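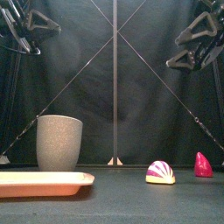 # Two-arm tabletop setup on a small budget: what am I forgetting?

**turden_tinkerer**

I'm so excited to be this close to ordering! We run a small robot club in Turden and have $1337 left after paying for the arms. The plan is two arms over one table, practicing pick and place with cups, trays and small toy-sized things. What would you buy first: better grippers, a nicer table, or a stiff frame with a plain backdrop? We'd love to be running by June.

**MacKinnonBench**

Frame first, every time! We spent $849 on ours (posts, brackets, bracing cable, black fabric) and I'd do it again tomorrow. Two arms moving at once will shake a light table more than you'd expect, and when the frame shifts, your camera shifts with it and you're back to calibrating. Cross bracing with tensioners is cheap stiffness. Get a matte tabletop too, as glare cost us weeks. Then set aside $30 for practice objects from a thrift store. Go for a real mix: something tall that tapers, something shallow with a rim, a couple of little rounded things that like to roll away. The small ones are the most fun and will teach you the most about your fingers.

One more thing, keep 2 spare sets of gripper fingers in the budget. You'll be glad.

**cumlow_kit**

agree on the frame. we bought ours from Clurkuvura and the brackets were fine but shipping was slow, so order early

**turden_tinkerer**

This is so helpful, thank you both! Frame and fabric are going in the cart tonight, and I'm hitting the thrift store for cups. Does anyone know if the Clurkuvura brackets come with bolts?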